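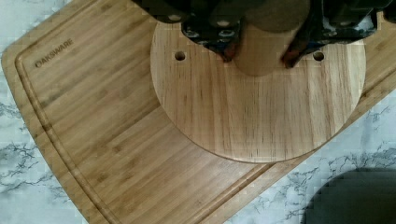 I went back and forth on the Grolia round for weeks before I finally bought one. Thirty-eight dollars felt like a lot for a circle of wood with a knob on it, and I already had a perfectly good bamboo board (the Oaksware one with the juice groove, which isn't going anywhere). But my friend Zulema Saavedra kept putting cheese out on hers every time I came over, and I'm weak!

I've had mine for six months now and I use it way more than I thought I would. It's my bread and cheese board, mostly. The bamboo does the messy stuff – tomatoes, melon, roast chicken – and the round one gets whatever I don't want sitting in a puddle of juice. With the knob standing up in the middle you can grab it one-handed and move it out of your way, even when your other hand is covered in flour.
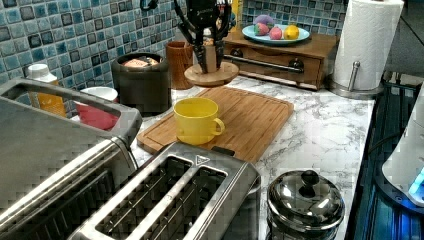 On the marble-look counter, with the fruit plate and paper towels over to the right.

What I like best is the wood. It's lighter and yellower than the bamboo, with lots of streaks and little flecks in it, and it looks nice enough to leave out all day. Mine lives on the counter and I've stopped putting it away. The edge is smooth all the way around the curve, no rough spots.

Now the gripes. You can't cut anything long on it. A baguette runs straight into the knob, so you end up working around the rim in little sections like you're slicing a clock. I got used to it but my brother Baltasar still complains every single time he makes a sandwich here. The two small holes drilled through it are a pain too, crumbs get in there and I go after them with a toothpick. The card in the box said nothing about what they're for. I emailed Prondside, where I ordered it, and got a cheerful reply about shipping times.

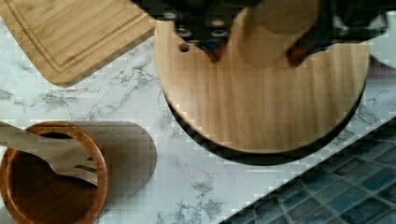
Cleaning is easy otherwise. Quick wash by hand, dry it right away, a little oil once a month. I wouldn't put it in the dishwasher.

If you only have room for one board, get a big rectangular one with a groove and be happy. If you already have that and you put out snacks a lot, I'd say go for it. Four stars from me, and I'd buy it again, though I'd wait for a sale. Zulema got hers in June for a lot less than I paid and she has mentioned it twice.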